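Artificial Produce Displays: Frequently Asked Questions
Dromeo Display Supply, customer pages
Last updated 7 October 2022

These answers cover the tiered crate stands and the replica vegetables that go with them. Questions about refrigerated cabinets are dealt with on a separate page.

Which vegetables suit a two-tier stand?
Large, rounded items go in the upper crates, where they can be seen from a distance. Pumpkins and squashes are the usual choice. Small items in quantity, such as potatoes or turnips, are better lower down, where the slats hold the heap in place. Napa cabbages are long and need clear space in front of the crate when they are lifted out or put back.
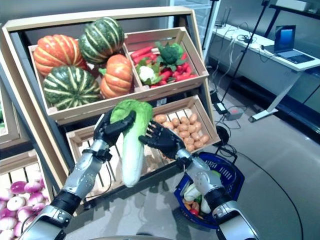

Napa cabbage held in front of the crates, with potatoes in the lower tier.

How should the upper crate be divided?
Set the divider so that the squashes have the larger compartment. Carrots, broccoli, cauliflower and chillies can share the smaller one. Lay the carrots first, as a bundle along the back, and place the chillies last. Chillies slide, and will fill whatever gap is left at the front.

Can pumpkins be stacked?
Yes, to two layers. Put the heaviest at the bottom and turn the ribs so that they lock together. Do not rest a pumpkin on the divider, which is pinned at two points only and will work loose.

Do the crates have to be tilted?
No. A flat crate holds more, but shows only its front row. Our standard bracket gives 5 or 7 degrees. Use the smaller setting for potatoes and anything else that rolls.

Will the colours fade?
Replica leaves fade sooner than roots. Keep the stand out of direct sun and change the leafy items over from front to back each month. Orange and red pieces hold their colour longest. Fading is not covered by the guarantee.

How are the pieces cleaned?
Dust with a soft brush, working from the stem towards the leaf tip. Wipe smooth pieces with a damp cloth and mild washing-up liquid. Do not soak anything with a foam core. Dry all pieces before they go back into a wooden crate, or the slats will mark.

Can the pieces be handled by customers or used in shop role play?

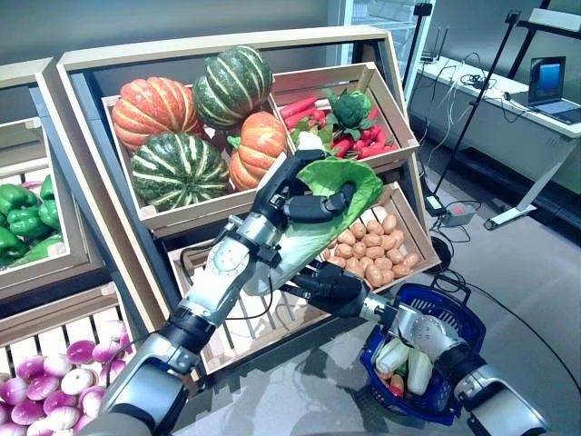 They can, provided they are lifted by the body. Pulling a cabbage by one outer leaf will tear it at the glued seam. A plastic shopping basket with a hinged handle is suitable for most sets. Put root vegetables in before leafy ones and do not press the contents down to make room.

How many pieces are in a full set?
The Arkton set has 108 pieces, including loose potatoes and chillies. Single replacements can be ordered by part number from the list packed with the stand.

Can I buy the stand without the vegetables?
Yes. Orders for stands alone placed after the start of December are sent out in the new year.

Who do I contact about a damaged crate?
Write to Mbali Adams in the parts office, quoting the order number and stating which slat or joint has failed. Replacement slats are supplied cut to length and undrilled.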